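Dandard hand-held gripper pair: a working week

We bought two of these to replace the older Oksanen pair, which had good fingers and a bad habit of losing tracking whenever the wrist turned. The Dandard set cost us 3707 with shipping. Setup took Kyrylo Harasym most of a morning, and the manual was little help with calibration.

The body is a smooth curved plastic shell, light gray, and it wipes clean easily. A square marker sits out near the arm, tilted, and we had no trouble picking it up across the room.
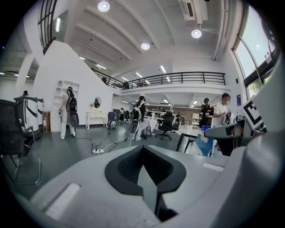 The gripper body and marker, with the main floor beyond.

Weight is the main complaint. Hanne Rissanen could work for about 85 minutes before her forearms gave out, and I lasted less. The Oksanen pair was lighter — you could forget you were holding it.

Fingertips are better than I expected. The black wedge shape gets under thin edges and into narrow gaps, and we used the pair on open bins and small loose items all week. Round, slick things still slip if you close too fast.

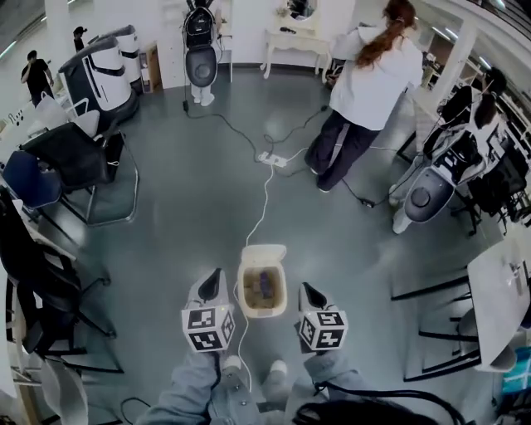
Both grippers held either side of a small open bin, marker cubes in view.

The marker cubes do stick out. I knocked one against a table leg on Saturday and had to calibrate again, so leave yourself some elbow room. Cable management is also left to the buyer.

We are keeping them. If you mostly do short sessions on small objects, they are worth the money. For long days I would wait and see whether Dandard brings the weight down. The Oksanen pair stays in the drawer as a spare.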